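Caring for a maple board: oiling, flattening and keeping it off the wet

Vasanthi Poduval
Wednesday, April 13, 2022

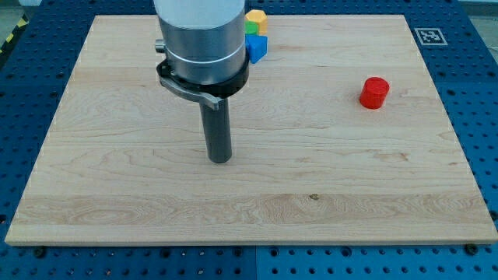
Light maple on a perforated metal table. Note the wavy figure and the small dark knot in the paler band.

Maple is a closed-grain hardwood. It takes up finish slowly, shows stains early and moves across its width with changes in humidity. Most of the faults people bring up (cupping, grey patches, raised grain, a hairline split at one end) come from water reaching one face more than the other. The notes below cover a plain board used on a bench or kitchen counter, without feet or a juice groove.

Reading the grain

Find the direction of the grain before doing anything with an abrasive or a scraper. On a board with the grain running the long way, sand the long way. Scratches across the grain stay visible under oil at any grit coarser than 220.

Wavy or swirling figure is a different matter. The fibres rise and dip through the surface, so a plane or scraper that cuts cleanly on the straight sections will lift small chips in the figured ones. Use a freshly turned card scraper at a low angle, or stay with paper on a flat block. Do not use a plane on figured maple unless the iron has just been honed.

A small tight knot is stable and can be left alone. Press it with a thumbnail. If the edge gives, or if a dark line has opened around it, run in a drop of thin cyanoacrylate, let it cure overnight and sand flush. A filled knot is acceptable on a work surface. On a board used for food, turn that face down or retire it to the bench.

Pale and reddish streaks in the same board are ordinary colour variation in maple. They cannot be sanded out. Oil will deepen both, the reddish lines a little more.

Checking for flat

Lay a steel straightedge across the width in several places, then along both diagonals. Slide a strip of printer paper under it wherever light shows. If the paper passes freely, the board is cupped enough to rock under a knife.

Mild cupping is often reversible. Put the board hollow side down on a damp towel, lay a dry towel on top, and leave it overnight with a few heavy books for weight. Next day, stand it on edge with air on both faces and let it dry for a week before judging the result. Forced drying over a heater vent will split the end grain.

Severe cupping needs to be planed out. A cabinet shop will pass a board through a wide drum sander for a modest charge. Ask for equal removal from both faces.

A perforated or slatted metal table is a good place to rest a board between jobs, provided the metal is dry. Air reaches the underside through the holes. A solid laminate counter holds moisture against the bottom face, and that face swells while the top dries. If a solid counter is all you have, set the board on two battens.

Sanding

Grits: 120 for scratches and stains, 180 to remove the marks left by the 120, 220 to finish. Skip 80 unless the surface is badly scored.

After 180, wipe the whole board with a barely damp cloth. The loose fibres will stand up as it dries. Knock them back with 220, using light pressure, and do this a second time. A board treated this way stays smooth after washing. One that is oiled straight from the sander feels furry after its first wash.

Ease the long edges with three strokes of 220 at 45 degrees. Sharp arrises on maple dent and then splinter.

Vacuum the dust, then wipe with a dry microfibre cloth. Tack rags leave a residue that interferes with oil.

End grain

End grain drinks finish several times faster than the face and loses moisture at the same rate, so splits start there. Sand it one grit finer than the faces (320 is suitable) and give it extra oil. Keep applying until it stays wet-looking for ten minutes.

Existing hairline splits should be worked with oil only if they are shorter than a fingernail is wide. Anything longer wants glue. Flex the board slightly to open the split, work in waterproof PVA with a thin blade, clamp lightly across the width and leave for 24 hours. Clamp pads should be faced with packing tape or they will become part of the board.

Oiling

Food-grade mineral oil is adequate for all boards. Do not use olive, canola or sunflower oil. They turn sticky, and in August they turn rancid.

Warm the oil by standing the bottle in hot tap water. Flood one face, spread it with a lint-free rag and do the edges and ends while the rag is loaded. Turn the board and do the other face. Both faces must get the same number of coats. Stand it on edge overnight and wipe off whatever is left on the surface.

A new or freshly sanded board needs a coat a day for a week. After that, once a month is enough for a board in regular use. Sprinkle a few drops of water on it. If they bead, it can wait. If they darken the wood within a minute, it is due.

For a harder surface, follow the last coat with a paste of one part beeswax to four parts mineral oil by weight, melted together in a jar set in simmering water. Rub in thinly, wait an hour and buff. Wax does not replace the oil underneath.

Cleaning

Wash both faces even if only one was used. Hot water, a drop of dish soap, a soft brush worked along the grain. Rinse quickly, towel dry and stand on edge. Never soak it, and never put it through the dishwasher.

Onion and garlic smells respond to coarse salt and half a lemon. Leave for five minutes and rinse.

Grey or black specks are usually mildew or iron. Mildew comes up with three percent hydrogen peroxide on a cloth. Iron stains, from a wet tin or a cast-iron pan left standing, need oxalic acid, which is poisonous and has no place on a food surface. Sand them out instead.

Small painted or dyed items such as children's blocks should not be left on a board that has just been oiled. Mineral oil can soften some paints, and the colour transfers to pale maple readily. Wait until a dry tissue pressed on the surface comes away clean.

Storage

Vertical, in a rack, with a finger's width of space on each side. Keep clear of the range, the dishwasher vent and direct sun. A board left in a sunny window goes yellow on one face and begins to cup.

Oily rags from mineral oil are low risk, but rags from linseed or tung oil can self-heat. Spread those flat outdoors until stiff before they go in the garbage.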